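ok so people asked what we do all day at Lorside. mostly: the arm takes a processor out of a desktop PC, or puts one back, and we record it. then again. September 2022 target is 2,000 recorded goes and we're at 652

2/ each go is one example for the model. someone steers, the camera by the gripper records, everything gets saved incl the rubbish ones 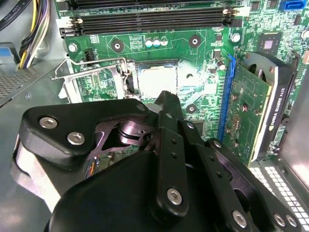
3/ Widell (the learning bit) is fussy about starting positions. wants them all over the place, high, low, coming in at an angle. fair enough, it copies what it's shown and if every go starts the same it'll only know that one. Also wants mess left in, so the white smears of paste stay, on the chip and the board next to it. my instinct is to reach for a cloth every time. not allowed

4/ biggest time sink isnt the arm at all, it's labelling. every recording needs start, grip, lift, place, let go. did 100 last week and my eyes have gone 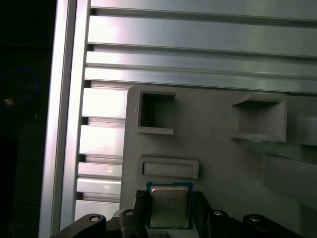 5/ and half of those I had to go back over, because "grip" meant one thing to me and another to the Girard lot. first touch or fully closed?? we've settled on fully closed. relabelling the old ones tommorow

6/ bad goes: keep them, tag them, dont delete. Zitholm binned 30 of theirs in January and then wanted them back for the recovery examples. gone

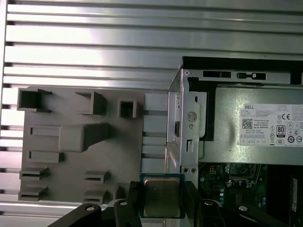 Chip in the gripper, empty socket over on the board.

7/ someone asked if it can do it by itself yet. lifting out, sometimes. putting back in, no. ask me again once we've got the other thousand-odd. right, back to labelling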